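Home & Street | Local News
Print this story | E-mail this to a friend
2024-09-02
By Heiðrún Hauksdóttir

Fern print table covers are back at the Vollside remnant sale

If you missed out in April, good news! The fern print is back. Premdale's fabric shop has brought the Vollside remnant sale home for a second round this year, and I went down early because last time I dithered over the botanical patterns, went for a coffee, and came back to a rack of brown stripes.

The one everybody asks me about is the gray fern with the leafy sprigs and the little orange flowers on a pale background. Gunnlaugsson, the shop on the corner, sells it by the piece as a cover for tables and work surfaces, and I've been a fan since I first saw it laid out flat. It's busy enough to be cheerful and quiet enough that you can still find your phone on it (a black one, anyway).

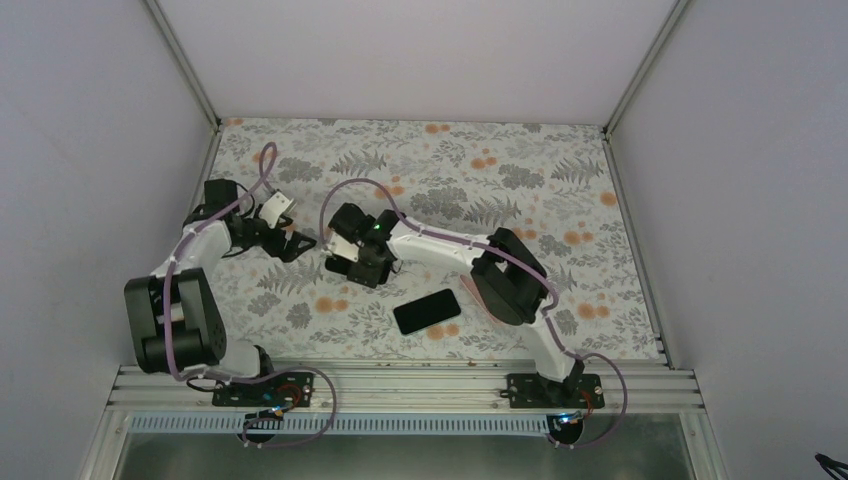 Prices haven't moved since spring, and I did ask twice. Small pieces start at 12 dollars and the big ones, the kind that will do a proper rectangular table with a bit left over, are 20. There's a bin of odd cuts by the register too, and if you only want to line a drawer or cover a shelf that's where I'd dig first. I came home with two odd cuts and no plan for either of them.

The shop says it has 3000 pieces in all for this sale, counting the plain colors. The botanicals are a small part of that, so don't hang about if you have your heart set on the ferns. There's also a Clornunano range in the back room, mostly solid blues and a mustard I went back and forth on for far too long. It would look great with the orange in the flowers, but my kitchen is already yellow and there are limits.

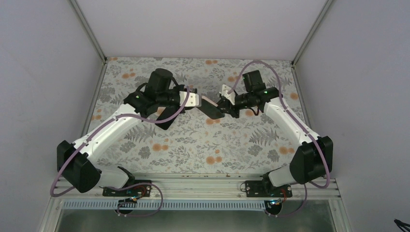 A tip from my own mistakes: measure before you go, and write it down! I guessed at my hall table last time and ended up a hand's width short on one side, which I've been hiding with a fruit bowl ever since. The staff will cut a piece down for you at no charge, but they can't make it any longer. They'd also like you to bring your own bag if you have one.

The sale runs for 2 weeks or until the racks are bare. Parking behind Gunnlaugsson is free in the mornings, and the side door is the one without the step if you're bringing a stroller. Returns are fine on uncut pieces as long as you keep the receipt.

Print this story | E-mail this to a friend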